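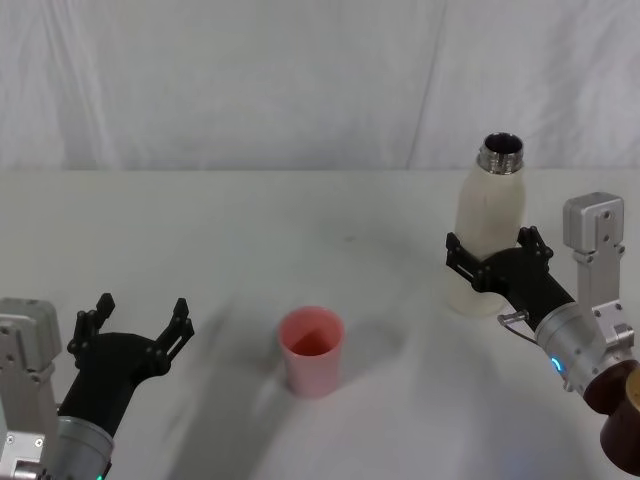
Bench tips for two-arm pouring trials

1. Fix the roles. One arm holds the bottle at mid-body, cap off. The other stays open until the cup needs steadying. In the Ukatell method, swapping roles mid-set means starting the set again.

2. Keep the background plain. White cloth behind a white top is enough. Lacey Holroyd compared plain and patterned cloth over 400 trials each, and the patterned set gave more missed grasps at the rim.

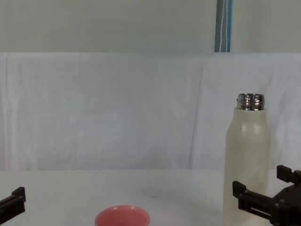 Creases in the cloth made no measurable difference, so leave the iron in the cupboard. Colour matters more - a cup that contrasts with the table is located sooner than a grey one.

3. Measure the fill in millilitres. Start at 300 and don't change the volume within a set.
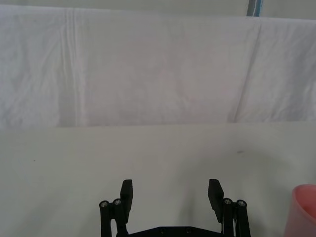 Log failed pours with the good ones. A set with the failures stripped out can't be compared with the October results.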